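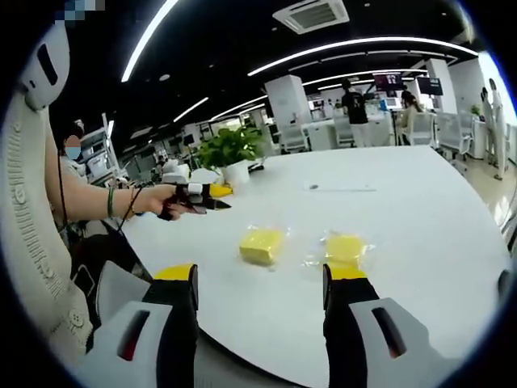
Hand-held grippers at the white table, with the two yellow blocks in clear plastic.

I think people who build a gripper in a shared workshop should try it on soft, wrapped things first. Most of us start with a wooden cube. A cube is easy, and it hides bad fingers. Lilla Szilágyi and I spent 11 evenings on our first pair and were proud of them until we handed them a bag. 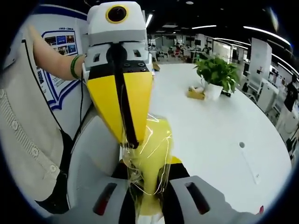 Plastic film slides and folds, and the stuff inside moves away when you squeeze. You find out fast whether your tips are too wide or your grip too hard. We reprinted ours 12 times in December. Laiba Pirzada says a beginner needs an easy win, and I see her point, but I would still take the bag on day one. It costs less than the filament we wasted.

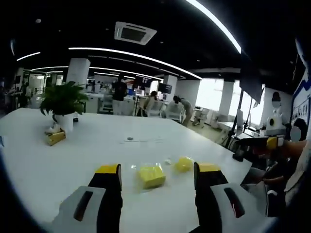
Two wrapped sponges on the table, one larger than the other.

Start with the cheap, annoying object. Leave the cube for testing the wiring.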